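Planning Our Gripper Budget: What We Asked For and Why
Student project report, Skendville, December 22, 2018

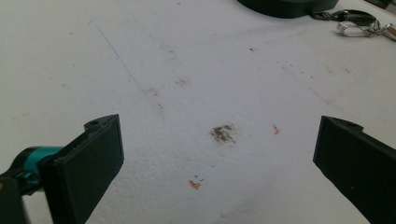

Reading time: 2 min

When we sat down in September to plan the spending for our gripper project, we had $2,698 and a wish list that was (we admit it) a good deal longer than that. The biggest line was the pair of hand-held grippers. Fanov quoted us a 14-week delivery, and Rolland could ship sooner but wanted extra for spare finger pads. We went with Rolland and put 47 dollars aside for pads, the flat black kind, and we're so glad we did!

The work surface took more talking than you might expect. Ours is white and has its share of smudges and stray bits of color, so a new top from Tonine is on the list for next term, along with a box for keys and other small things that end up on the table. We would love to hear from any class that has priced one.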